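# Right hand pushes the bottle instead of closing around it

**Bimstead Shared Workshop**

Our workshop is assembling a two-armed robot with a head camera, intended for simple fetch-and-place work. The arms were supplied by Poltelen as a kit, and the hands are our own build, driven by a Menon controller board. The left hand has not yet been fitted.

The present task is limited in scope. The robot is required to take hold of a capped plastic drink bottle standing on a table, lift it and set it down again. The arm reaches the bottle reliably. The difficulty arises at the moment of contact: one finger arrives ahead of the others, meets the bottle low on its side and begins to push. The controller then reports contact and stops the approach, although the remaining fingers are still open. If the contact stop is disabled, the bottle slides or falls over.
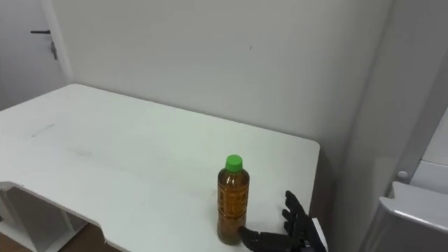

The contact threshold is presently set at 185 on the board's own scale. Raising it delays the stop and does not change the order in which the fingers arrive. We have also reduced the closing speed, with the same result at a slower pace. All finger motors were calibrated on 11/12/2022 and have not been adjusted after that date.

We would be grateful for guidance on two points. First, should the contact stop be handled per finger or for the hand as a whole? Second, is it preferable to correct the approach angle of the wrist before any further work is done on the closing sequence? Members are willing to rewrite the grasp routine if necessary, but would prefer to keep the existing arm planner.

---

**Floltska Makers Group**

The wrist should be addressed first. A hand that comes in low beside the bottle, with one finger extended across its path, will touch with that finger whatever the threshold may be. No closing sequence can correct this.

The following order of work has served our group well on a similar build:

1. Define a pre-grasp position in which the palm faces the side of the bottle and every finger is clear of it. The arm must come to a full stop at this position.
2. Raise the target point to the middle of the bottle body. A push near the base tends to slide a bottle, and a push near the neck tends to tip it.
3. Move the palm in until the bottle lies between the thumb and the fingers, with the contact stop active for the arm only.
4. Close the thumb and the fingers together. Each finger should stop on its own contact and hold its position while the others continue.

Step 4 answers the first point in the original post. The stop should be handled per finger during closing and for the whole hand during the approach. These are separate states and should be written as separate states – a single flag shared between them will produce exactly the behavior described.

The height of the tabletop in the planner should also be verified. If it is entered too low, the hand will be sent down until the fingers bear on the surface. The motors then register a load that has nothing to do with the bottle. We recommend a test run with the bottle removed and the threshold left as it is. If contact is still reported, the table is the cause.

---

**Poltelen Kit Owners**

Try a heavier bottle or put a rubber mat under it. Ours stopped sliding after that.

---

**Menon Board Users Circle**

The previous suggestion may keep the bottle in place, but it will not bring the other fingers into contact, and a mat alters the surface height that the planner relies upon.

With regard to the board, please confirm the firmware build. In our units, build 1529 applied the first contact reading to all finger channels, regardless of the per-finger setting in the configuration file. The setting could be changed and saved without any error, and it had no effect. We moved to a later build in July and the channels have operated independently from that point.

Two further settings deserve attention. The encoder limit on our hands is 4000 counts for full closure, and a finger whose zero was recorded while partly bent will reach the object early. Calibration should be carried out with the hand raised well clear of the table and all fingers fully open. The filter length should be set to 3 samples – longer values smooth the signal but delay the stop, and the finger will travel further into the bottle before it is released.

Should the fault remain after these changes, please post the contact log for each finger together with the wrist angles at the pre-grasp position.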